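Last updated: January 21, 2018

Presberg Hall, Wurkiscombe - kitchen and meeting room safety check
Unit 2149. Comments by the inspector, second visit since November.

1. Front exit clear. YES
Clear today. It was clear in November too, for the length of my visit, and the complaint came in a week later. I would like to see it clear when no one is expecting me.

2. Exit sign lit on battery. NO
The log says "tested, fine" every month in the same pen. I held the test button and the sign went dark. Replace the battery and write down the date it was done.

3. Extinguishers in date. PARTLY
Kitchen one is good. The one by the coat hooks has a new tag over an old tag, and the old tag is the one I believe. Tag number 534. Have Grinen look at it again.

4. Water heater set to a safe temperature. YES
Dial is where it should be. A dial is only a dial, so please put a thermometer under the tap as well.

5. Outlets near the sink. NO
The Han quote calls these "upgraded." The reset button on the left outlet does nothing at all. Do not pay that invoice yet.

6. Shelf load in the pantry. NOT SHOWN
I was told the shelves hold 400 pounds. Told by whom, and on what paper? Until I see it, canned goods stay on the bottom two shelves.

7. Floors level, no trip edges. YES, with a comment
The meeting room boards look good and people keep telling me they are new. New or old, the threshold strip at the hallway door lifts under a heel. Screw it down - tape does not count.

8. Dishes and small furniture. YES 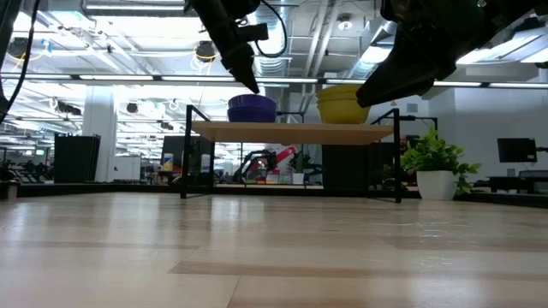 Item 8. Small table with purple and yellow bowls, stacked.

Stacks are fine at this height. Don't let them grow.

9. First aid kit. PARTLY
Full box, but the burn gel is expired. "Checked weekly" is on the lid.

Result: not passed. Items 2, 3, 5 and 6 need proof in writing, and a phone call is not proof.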